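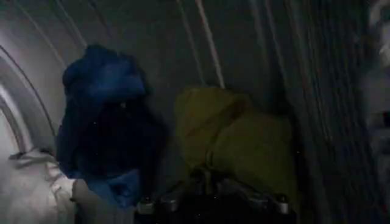
Capítulo 8
El color que se escapa: por qué destiñen los tejidos

Empecé a interesarme por los tintes el día en que arruiné una camisa de mi padre, y creo que buena parte de lo que vas a leer en este capítulo sale de aquella vergüenza. Yo tenía veintiséis años, una licenciatura en química recién enmarcada y ni la menor idea de qué le pasa a un colorante cuando se encuentra con agua caliente y jabón. Una prenda azul oscuro y un trapo blanco arrugados en el mismo tambor: con eso ya tenemos montado el experimento, y lo hemos montado casi todos alguna vez sin querer. La camisa salió de un celeste triste – mi padre se la puso igual, durante años, y no me lo perdonó del todo.

En el capítulo anterior vimos cómo entra el color en la fibra. Ahora nos toca el camino de vuelta, que es bastante más entretenido. Te pido que tengas a mano la tabla de fibras del capítulo 3, porque voy a hablar de celulosa y de poliamida como si fueran vecinas de toda la vida.

8.1 Agarrarse o no agarrarse

Un colorante puede quedarse en el tejido de varias maneras. Los reactivos forman un enlace covalente con la celulosa y cuesta mucho arrancarlos. Los directos se sujetan con fuerzas más débiles, puentes de hidrógeno sobre todo, y en cuanto el agua se calienta empiezan a pensárselo. El índigo va por libre: no se enlaza con el algodón, se queda atrapado dentro y encima de la fibra como un polvo insoluble, y por eso los vaqueros se aclaran en las rodillas y en los bolsillos, donde más rozan.

Cuando preparaba este libro pasé un mes de abril en el taller de Wumpini Nutsugah, que lleva media vida tiñendo algodón. Le pregunté cuántas veces enjuagaba cada pieza y se rió de mí. Enjuaga hasta que el agua le gusta (yo intenté sacarle una cifra, créeme). Lo que ella mira es el colorante que no llegó a fijarse y que sigue ahí, suelto, esperando el primer lavado para mudarse a otra tela. A eso lo llamaremos colorante hidrolizado cuando hablemos de reactivos, y colorante superficial en los demás casos.

Dela Tetteh, que revisó el manuscrito, me escribió al margen: «¿Y la sal y el vinagre?». Pues bien, la sal ayuda durante la tintura, porque empuja el colorante hacia la fibra, pero echar un puñado a la colada en casa no fija nada que estuviera suelto. El vinagre tiene su papel con los colorantes ácidos sobre lana o seda – con el algodón, muy poco. Volveremos sobre ello en 8.4, con números.

Antes de seguir, busca una prenda oscura de algodón y un pañuelo blanco que no te importe perder. Corta una tira del pañuelo, mójala en agua a 50 grados y frota con ella una costura interior durante un minuto. Guarda la tira, seca y etiquetada, porque la compararemos con la escala de grises al final del apartado siguiente.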